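De onde vem a força das marés?
Ciência para os mais novos -- Energia

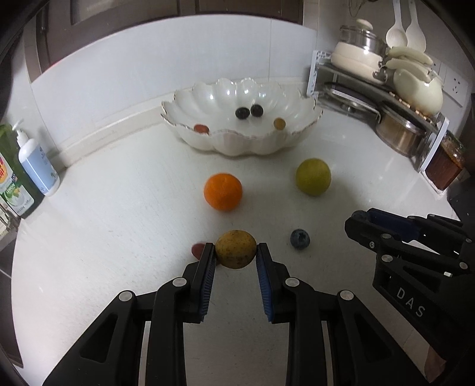 Porque é que o mar sobe e desce

Se já passaste um dia inteiro na praia, talvez tenhas reparado que a toalha teve de mudar de sítio. De manhã a água estava longe e à tarde chegou quase às tuas coisas. A isto chama-se maré.

As marés existem por causa da Lua e do Sol. A Lua puxa a Terra, e puxa também a água dos oceanos. O Sol faz o mesmo, mas com menos efeito, apesar de ser muito maior, porque está muito mais longe. Como a Terra roda, o nível da água em cada costa vai subindo e descendo ao longo do dia. Na costa portuguesa há normalmente duas marés altas e duas marés baixas por dia.

Quando a maré sobe, dizemos que está a encher. Quando desce, está a vazar. A maré alta também se chama preia-mar e a maré baixa chama-se baixa-mar.

O que é uma corrente de maré

Para o nível subir, a água tem de vir de algum lado. Esse movimento chama-se corrente de maré. Numa praia aberta a corrente costuma ser fraca, mas num canal estreito, entre duas ilhas ou à entrada de uma baía, a mesma água tem de passar por um espaço pequeno e anda mais depressa.

Podes ver uma coisa parecida com uma mangueira. Se tapares parte da saída com o polegar, a água sai com mais velocidade.

Como se faz eletricidade com esta água

Há duas maneiras principais.

A primeira é construir uma barragem à entrada de um estuário. A água entra quando a maré enche e fica guardada. Depois abrem-se as comportas e a água sai, passando por turbinas. Em França, no rio Rance, há uma central destas que funciona desde 1966.

A segunda é pôr turbinas debaixo de água, num sítio onde a corrente seja forte. São parecidas com as turbinas eólicas que vês nos montes, mas as pás são mais curtas e mais grossas. A água é muito mais pesada do que o ar -- um balde cheio de água custa a levantar e um balde cheio de ar não custa nada. Por isso, mesmo uma corrente lenta empurra as pás com bastante força.

Dentro da turbina, as pás fazem rodar um eixo, e o eixo faz rodar um gerador. O gerador transforma o movimento em eletricidade, que segue por um cabo pousado ou enterrado no fundo do mar até chegar a terra.

Uma turbina pequena chamada Dimetti

A empresa Trilavance está a experimentar uma turbina de maré a que deu o nome de Dimetti. Tem pás com 7 metros de diâmetro e trabalha presa ao fundo, no canal de Premingate. Foi posta na água em fevereiro e, até agora, já funcionou durante 372 horas.

A engenheira Aarti Tiwari estuda as pás. «A água salgada estraga o metal e os animais pequenos agarram-se a tudo», explica. «Temos de escolher bem os materiais e a tinta.»

O biólogo Jannik Reinholz trata de outra parte do trabalho: quer saber o que fazem os peixes quando passam por ali. Para isso, a equipa usa microfones que funcionam debaixo de água e compara os sons gravados antes e depois da instalação. O estudo ainda vai a meio.

O que é bom e o que é difícil

As marés podem ser previstas com anos de antecedência, o que não acontece com o vento. Quem gere a rede elétrica gosta de saber a que horas vai haver energia. Além disso, a turbina não queima combustível enquanto trabalha.

Por outro lado, há poucos sítios com correntes fortes. Reparar uma máquina no fundo do mar é caro, e os mergulhadores só podem descer quando a água está quase parada, no intervalo entre uma maré e a outra. Também há momentos do dia em que a turbina não produz nada, precisamente nesses intervalos.

Palavras novas

Estuário: a parte larga de um rio onde a água doce se mistura com a do mar.
Comporta: uma porta que deixa passar ou segura a água.
Gerador: máquina que transforma movimento em eletricidade.
Eixo: a peça comprida que roda com as pás.

Para fazeres em casa

Procura uma tabela de marés do porto mais perto de ti. Aponta a hora da preia-mar durante 8 dias seguidos e vê o que muda de um dia para o outro. Se viveres longe do mar, escolhe um porto qualquer no mapa.

Texto de Svenja Kuhlmann. Publicado a 9 de setembro de 2021.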